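Search tickets Enter keyword or ticket no.

Ticket 1709 - League table shows wrong goal difference after abandoned match
Opened by: Evanthia Papadakis, results secretary
Product: Skeltik fixtures and results
Status: Open

9th December, Evanthia Papadakis
Our match against Komerier Rovers was abandoned at half-time in August with the score at 2-2. It was replayed in full and Sarantis Athletic won the replay. The table on our public page gives us the three points for the win, but the goals from the abandoned game are still in the "for" and "against" columns. Goal difference looks fine because it was a draw. Goals scored does not, and goals scored is our second tiebreaker.

Reply, Severin Hauser, support
Thanks for the report. Please clear your browser cache and reload the table. This fixes most display problems.

Reply, Evanthia Papadakis
I cleared it. I also looked on my phone, and on a library computer that had never been near the site. Same total on all of them. I don't see how a cache on my laptop would add two goals to a table that everyone in the league can see, but it's done, so we can cross it off.

Reply, Severin Hauser
Understood. Can you open the abandoned match and check the status field? It should say "Abandoned - void" and not "Abandoned - result stands." After changing it, press Recalculate on the season page.
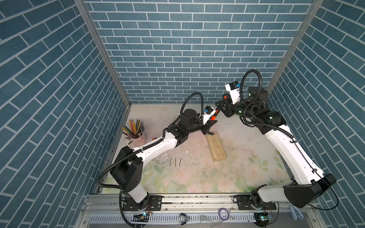 Reply, Evanthia Papadakis
It already said "Abandoned - void." I switched it to "result stands," saved, switched it back, saved again and pressed Recalculate. A green bar came up saying the table had been updated. The table had not been updated. I would like to know what the green bar is checking, if anything.

I then went through the scorers list. The two players who scored in the void match still have those goals against their names, so whatever feeds the player page is wrong as well.

Reply, Severin Hauser
The green bar confirms that the request was received. I can see your league was moved over from Vitance before the season. Imported matches sometimes keep a second copy of the score, and Recalculate may be reading that copy. I have asked for it to be removed on our side. Please check again after the overnight update.

Reply, Evanthia Papadakis
Checked this morning. The scorers list is now right. The table still has us on 16 goals and it should be 14.

"Sometimes" and "may be" don't fill me with confidence. Has anyone looked at the Komerier row? They were in the same match, so they should be two over as well, and I'd rather hear it from you than from their manager.

Reply, Severin Hauser
Confirmed, the Komerier row is also two over. I have passed this to the data team and set the priority to high. Please do not edit the match again while they work on it.

Reply, Evanthia Papadakis
I won't touch it. Please leave the ticket open until I have seen the table myself - the last one I raised was closed as solved while the kickoff times were still wrong.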